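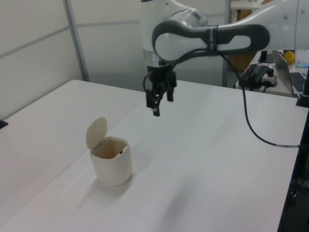
Bedham workshop sets aside money for second robot arm

December 25, 2023

The Ahmadpour workshop in Bedham is to buy a second robot arm next year, after its members agreed a spending plan that puts equipment ahead of almost everything else on the list.

The new arm should be on its table by June. It will be used for the same sort of work as the first, which means small household jobs such as opening lids, picking things up and putting them away again, and it will let two groups work side by side for the first time.

That is a big step for a place this size, and a welcome one! Bookings for the present arm have been full for months, and members have been swapping evening slots to get their hours in.

The arm itself takes up most of the money, but the plan is refreshingly honest about the rest. A sum of £2000 has been kept back purely for the bits and pieces that tend to be forgotten when a quote is being passed round – spare gripper fingers, longer cables, cable straps, clamps, power strips and a decent stand. Another £300 goes on everyday objects for the arm to handle. Little bins with flip-up lids are top of that list, along with tubs, jars and boxes from ordinary shops.

The workshop asked for prices from two suppliers, Tustis and Kindex. Both came to look at the room before quoting, and both were asked the same things: how long delivery would take, what training was included, and what a replacement gripper would cost in the third year as well as the first. The plan doesn't say which firm is in front. A choice is due once the written quotes have been compared, and members will be able to read them before anything is signed.

There was a lively debate over whether to go for a larger arm. Some members wanted the extra reach, while others pointed out that a bigger machine would need a heavier table and more floor space, and would leave less in the pot for repairs. In the end the plan went for a similar size to the one in use now, so that parts and grippers can be shared between the two if the chosen model allows it.

Time has been budgeted too. The plan allows 9 days for setting up and testing, during which the old arm will carry on as normal, and 5 training evenings for members who have never driven a robot before. Anyone who has finished the training can then book the new arm on the same terms as the old one.

Members who would like to suggest objects for the shopping list can add them to the sheet by the workshop door – the odder the lid, the better. Places on the training evenings will be opened once a delivery date has been confirmed.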